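# Marking out sorting tables with tape: speaker notes

10/19/22, Drinlow session, second slot after the break. Slides advance on the clicker, no animations.

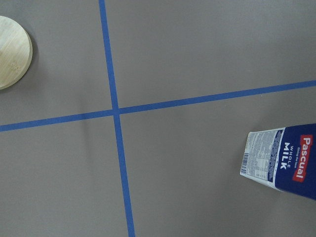
**Opening**

- Scope is surface layout for hand sorting of mixed household packaging. Storage racking is covered in the Bramard handout.
- Give the working definition early. A zone is an area of table with a marked boundary and one meaning.
- Two strips of tape that cross give four zones. Two strips that run parallel give three. Most tables at Dristell use the cross.

**Surface**

- Plain, matt and mid-toned. Grey works with most packaging colours, and glare is low enough to read small print on a carton.
- Wipe down, let it dry, then tape. Tape laid on a damp surface lifts at the ends first.
- Avoid patterned tops. Sorters at the Bouvier site read the pattern as a boundary and we had to re-cover the tables in January.

**Tape**

- Blue on grey. The contrast is good and blue is not used for any of our warning labels.
- One width across the whole table. Mixed widths suggest that some lines matter more than others.
- Run each strip from edge to edge in a single piece. Short pieces joined end to end catch on carton corners.
- At the crossing, lay the second strip straight over the first. Do not cut either one. The double layer holds well.
- Expect a question on right angles. Zones do not have to be equal. If one category is bulkier, give it the larger area and move the crossing to suit.

**What goes where**

- Keep the category names short and say them in the same order each time.
- Milk cartons: lay them on the side. An upright carton is easily knocked into the next zone.
- Flat items, such as wooden discs and lids, go near a corner, clear of the lines.
- Anything lying across a line counts as unsorted. This is the rule people forget – repeat it on the next slide.

**Figures (slide 7)**

- Trial at Dristell: 702 items over the taped tables, 19 placed in the wrong zone.
- Same tables without tape: 557 items, 337 placed correctly on the first pass.
- Point out that the two runs used different stock. The comparison is indicative only. Do not quote a percentage from the stage.

**Upkeep**

- Check the ends of the strips at the start of each shift. Replace the whole strip if an end has lifted.
- Peel slowly and at a low angle. Residue comes off with warm water and a drop of washing-up liquid.
- Keep a spare roll in the drawer under the table, from the same batch if possible. Shades vary between batches.

**If time allows**

- Show the three-zone version and ask who has tried it.
- Mention curved lines only if asked. We tried them once at Bramard and they took too long to lay.

**Likely questions**

- Paint in place of tape? Fine for a permanent layout. Ours change too often.
- Raised dividers? They slow down wiping, and small items collect against them.
- More than four zones? Possible on a long table – above six, use a second table.

Close with the handout and the sign-up sheet for the Bouvier visit.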